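Back Room News
June

Quick one this month, I'm typing this between deliveries so forgive the spelling.

THE BIG CLEAR-OUT

It's started. Finally. The long shelves at Jonthorpe, the ones we've all been walking past with our eyes half shut since the winter, are getting emptied, wiped and put back in some kind of order. Lumturie Vidmar drew up the plan and taped it inside the supply closet door. Go read it before you move anything. Please. Last time three people moved the same box of cables and it ended up in the kitchen.

How it works, short version:

One bay at a time. Start at the door end, work toward the back. Don't start a new bay until the one before it has labels on.

Everything comes off. Even the stuff you're sure belongs there. Wipe the shelf, let it dry, then put back what's staying.

Boxes get opened. No box goes back without somebody looking inside. We found a whole set of drawer handles from the old office in a box marked PAPER, and Shakuntala Thakur had ordered new ones in April. So.

Heavy stuff low. Anything you need two hands for goes on the bottom two shelves. Light boxes up top.

Labels on the front, big letters, black marker. Not on the lid. You can't read a lid when there's another box sitting on it.

Three piles as you go: keep, Hurkum, gone. Keep goes back on the shelf. Hurkum is for things the other building asked for, and there's a list (mostly extension cords, desk lamps, the spare stools). Gone is gone. If you can't decide, put a sticky note on it with your initials and Lumturie will come find you. She will, too.

WHAT'S DONE SO FAR

Four bays as of this morning. Better than I expected for the first week. Gediminas Koppel did most of the first one by himself before anyone else had coffee and it looks great, go see it. Little row of bins for adapters, everything facing the same way. I give it till August.

The second and third took longer, on account of all the loose screws. If anybody knows what the long brass ones are for, tell Aušra Liepiņa, she has a jar of them on her desk and would like her desk back.

Fourth one was mostly manuals. We kept the ones for machines we still own. The rest went to recycling, some nine bags of it, and my back is letting me know about it.

STILL TO DO

The workstations. These are harder becuase people are using them. Plan is to clear them early, before 9 in the morning, and put everything back before the day gets going. If yours is coming up you'll get a note. Take home your mugs, your chargers, the sweater on the back of the chair. Personal things left out will go in the crate by the closet. The crate gets emptied at the end of June and I don't want to hear about it in July.

The cabinets. Tamara Pană has the keys. She also has opinions about what goes where, and she's right about most of them, so ask her first. Cleaning bottles all together please, one place, caps on tight.

Walls. Posters can stay up if they're current. Old notices come down. Take the tape off too, all of it, not just the corners. A hair dryer on low softens the old sticky stuff and then it rolls off under your thumb. Don't use a blade on the paint. Somebody did that at Hurkum and you can still see it from across the room.

Cords behind the monitors. Ugh. Unplug, untangle, tie, plug back in. Take a picture on your phone first so you know what went where. Velcro ties are in the top drawer, the gray packet, and there's a new roll coming from Baltunness whenever they get around to sending it.

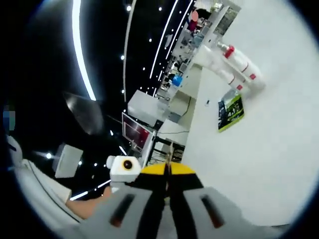 Words: Aušra Liepiņa | Jonthorpe floor team

You get the idea from the photo. Cluttered shelving running off toward the back, dark boxes and equipment, one blue thing in among it all. The ceiling lights are the best looking part of the room and that's got to change!

A few things people keep asking me.

Can I throw out X? Open it, look at it, ask whoever used it last. If no one claims it by the end of the day, out it goes.

Who's buying lunch? Villanueva sandwiches on the heavy days, paid from the floor budget. Tell Shakuntala if you don't eat meat. She needs to know the day before, not when the bag is already on the table.

Do I have to? Two hours each, any time this month. Sign your name on the sheet next to the plan. Pairs work better than going it alone, one to lift and one to write labels, then swap. If you've got a bad knee or a bad shoulder you get the marker and you keep it.

Where's the step ladder? With Gediminas. Bring it back to him, not to the hallway. Someone walked into it last week and the coffee went everywhere.

Do we have enough bins? No. Four more clear ones ordered, same size as the first lot so they stack. Until they turn up, use shoe boxes. Ugly but fine.

Also the dust. There's more of it than you'd think, especialy along the backs of the shelves and on top of anything tall. Damp cloth, work from the top down, rinse it often. Vacuum last. The small vacuum has a full bag again, new ones are under the sink behind the dish soap.

Next bay gets started at 8:30 tomorrow. Door end, bring gloves if you have them, I've only got the two pairs and one of them has a hole in the thumb.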